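Cleaning secondhand toddler building blocks without ruining the fit

Posted in Household > Cleaning and Care
21 Jun 2023

Gyula Kelemen

I took over a mixed lot of plastic building bricks from a daycare in Aitken that closed. They have a gray film in the hollow undersides and a faint sour smell. I ran a small batch through the dishwasher on the normal cycle, lower rack. Several came out with the walls bowed slightly inward, and they no longer press onto other bricks. No brand mark on those, so I can't look up the plastic.

What water temperature is safe, and how do I get the film out of the undersides? I have a utility sink, a Trirken dishwasher with a heated dry setting that can be turned off, and a bottle of plain white vinegar. Results need to be safe for a two-year-old.

Torquil Swanson

Skip the dishwasher for anything unmarked. The lower rack sits near the heating element in many models, and thin walls soften before the studs do. Hand wash as follows.

1. Sort out anything with stickers, metal axles or sound parts. Those get wiped with a damp cloth only.
2. Fill the sink with water at hand temperature, 40 C at most. Add a small squirt of dish soap.
3. Soak for 48 minutes. Longer does no harm.
4. Scrub the undersides with a bottle brush. A toothbrush reaches the corners but takes more strokes.
5. For smell, do a second soak in 1 part vinegar to 4 parts water, then rinse twice. Never combine vinegar with bleach.
6. Shake each one and dry open side down on a rack or towel, out of direct sun.

Plain square ones are the quick part of any batch. Long plates with narrow channels hold water and need a day or more.

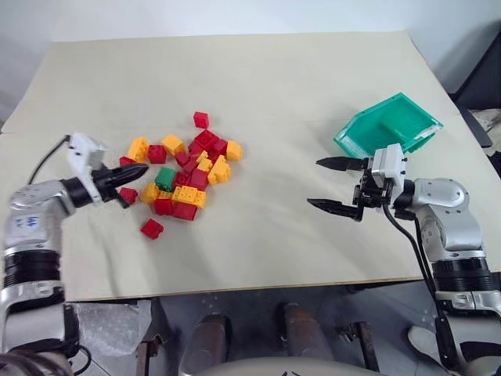
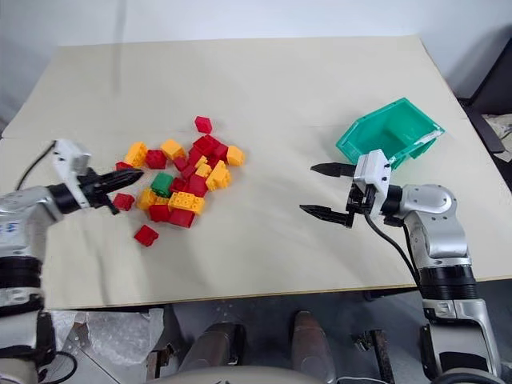 Red and yellow blocks with a single green one, on a beige board.

The bowed ones will not recover. I tried reheating and clamping a few and the fit was too tight on one side and loose on the other. Discard them.

plukitz_9

mesh laundry bag, cold wash, gentle. done it for years, no problems. put a towel in or it makes a racket

Gyula Kelemen

Followed the sink method with a 5 cm brush. Film is gone. Smell needed 2 vinegar soaks. I threw out the bowed ones.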